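3 min read

Kitchen notes from the planner

I've been meaning to put up a few pictures from the simulated kitchen for ages, so this is me finally doing it in January with a cup of tea going cold. If you're new, I write the motion planning side of Trollis, which is our small stack for getting one arm to do useful things in a house without clouting the furniture. Most of my day is spent changing a cost term, running 400 plans overnight and finding out in the morning what I broke.

The island first. The marble top goes into the planner as a single box, and the stools tucked under it get a padded cylinder each. I used to model the thin gold legs properly and it made collision checking horribly slow for no gain at all.

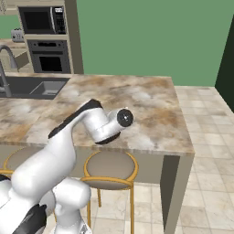 Olumide Ajayi wrote to ask whether a padded cylinder doesn't throw away a lot of free space under the counter, and whether I'd thought about switching to the finer mesh only when the arm gets close. I have! It's half written. The switch makes the optimiser jumpy right at the boundary, so it's parked on a branch until I can smooth the distance between the two shapes.

Over by the cooktop and the toaster, my worry is the elbow. Seven joints give you plenty of ways to put the gripper in the same spot, and the planner has a soft cost that likes the elbow out over open floor - lovely for the cupboards, less lovely if it then has to swing right round for the next move. I've dropped the weight to 9 and I'm much happier with the paths. 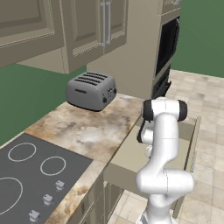 Surely the weight ought to depend on the next goal too, was Shirin Fallahi's comment, as otherwise you're tuning for one move and paying for it on the one after. Fair point, and I don't have a good answer yet. Looking one goal ahead takes the planning time to 796 milliseconds and I'd like to stay under 100.

Last one is the drawer, my favourite bit of the lot. Pulling it is a constrained path (the gripper has to follow the slide), and afterwards the collision world needs updating so the planner knows there's now a box sticking out below the countertop. Forget that step and it'll happily plan straight through it - ask me how I know.

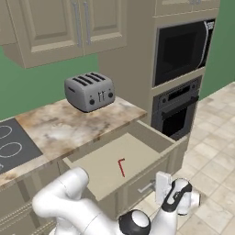
Drawer out, red tool inside, gripper by the handle.

The drawer code is going into the next Trollis release, along with a little viewer for the collision shapes that Kanokwan Paisan has been nagging me for. More pictures once the mesh switching behaves itself.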